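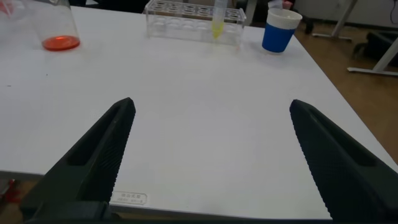
4. Setting up the table for the color mixing station

Read this whole section before you pour anything. Takes 20 minutes the first time, less after that. Steps 4.1 to 4.9 are the same for the Flesto kit and the older Ifans kit except where noted.

What you need

White-top table, wiped
Glass beaker for the red stock
Second beaker for rinse water
Clear acrylic test tube rack
Test tubes, plus a couple of spares
Dye concentrate, red (bottle 1 in the kit)
Droppers, one per color, don't share
Paper towels
Tray or tub for used tubes

4.1 Check the table. Level, not rocking. If it rocks, turn the foot under the short side until it stops. Don't fold up paper and jam it under there, it goes soggy and you're back where you started.

4.2 Wipe the top with a damp cloth, then a dry one. Small scuffs and specks that don't come off are fine. Sticky spots are not. Red dye left overnight on the white top will stain, so if you see a pink ring go at it now with the cleaner in the side pocket of the kit bag.

4.3 Find the table label. Small white sticker with a thin dark border, two lines of print, near the front edge. Copy what it says onto the top of your setup sheet. Can't read it? Write the table's position in the room instead and tell Shewit Worku so a new one gets printed.

Note: don't peel the label, don't put a beaker on it. The ink runs.

4.4 Set the rack toward the back of the table, holes up. Press down on each end. It should sit flat with no click. If a leg clicks it isn't seated in the side panel - pull the panel out, line up the tabs, push in again. Gentle. Acrylic cracks at the tabs first.

CAUTION: The rack is clear and so is the glass. On a white table under ceiling lights both are easy to miss with your sleeve. Keep the front half of the table open and reach in from the front, not across from the side.

4.5 Red stock. Fill the beaker with 100 ml of cold tap water, then add concentrate one drop at a time and swirl until it matches the swatch on the card. Then pour off into your storage bottle until only a shallow layer is left on the bottom. That shallow layer is your working amount. Do not work out of a full beaker, a full one that tips is a floor job.

What the color should look like: bright red-orange when there's only a little in the beaker, deeper red when it's full. Same liquid. People see the orange tint and dump it and start over, don't. Check against the card with the same depth each time.

4.6 Put the red beaker at the back left corner, a hand's width in from the edges if you can. Left-handed users can swap to the right, just swap the rack too so you aren't crossing over.

4.7 Tubes in the rack. Start from the left end of the back row and skip every other hole. Easier to lift them out and you can see the color without the next tube behind it. Don't force a tube. If it's tight, you have the wide tubes from the Ifans kit and you need teh other rack.

4.8 Rinse beaker goes on the right side once everything else is down. Fill it last, carry it half full.

4.9 Fill in the setup sheet. Table label, kit name, who set up, time. Initials ok.

First fill test

Do this once per session before anyone else uses the station.

a. Draw from the red beaker with the red dropper. Keep the tip under the surface or you pull air. With a shallow layer tilt the beaker a little toward you.
b. Three squeezes into the first tube.
c. Hold the tube in front of the white tabletop, not up to the light. Compare to the card.
d. Too pale - add concentrate to the beaker, one drop, swirl, test again. Too dark - add water, a small splash.
e. Put the tube back in the rack. Leave it there as your reference until clean up.

If something is off

Liquid looks cloudy: old water or soap left in the glass. Dump, rinse twice, start at 4.5.

Streaks up the inside of the beaker: fine. Swirl slower.

Tube leans in the hole: it's a narrow tube in a wide rack. Swap it.

Rack slides when you lift a tube: table is wet under it. Lift the rack, dry, put back.

Chip on the rim of a beaker: stop using it. Glass bin, not the trash. Replacement part is in the Horkier list at the back, page 33, the 80 ml and 127 ml sizes both fit but the smaller one is a pain to swirl.

Spills

Paper towel straight down on it, don't wipe sideways. Lift, fresh towel, repeat. Then damp cloth. On the floor do the same and put a chair over the spot till it dries. Dye on skin washes off in a day or so with soap. Dye in eyes, rinse with plain water and get help right away.

Broken glass: brush and pan only, no hands, no towels.

Packing up

Tubes out first, then rinse beaker, then red. Whatever is left in the red beaker goes down the sink with the tap running, do not pour it back in the storage bottle. Wash the rack in lukewarm water with a soft cloth. No hot water and no alcohol wipes, both will haze the acrylic and then you can't see through it for the next group. Stand it on its end to drain.

Glass can go in the Stesetti crate once dry. Beakers upside down, divider between them. If the crate is full use the top shelf, label facing out so people can find it.

Restock check is Wednesday. If red concentrate is almost gone write it on the sheet before then or it wont get orderd till the next one.

Go to section 5 for adding yellow and blue.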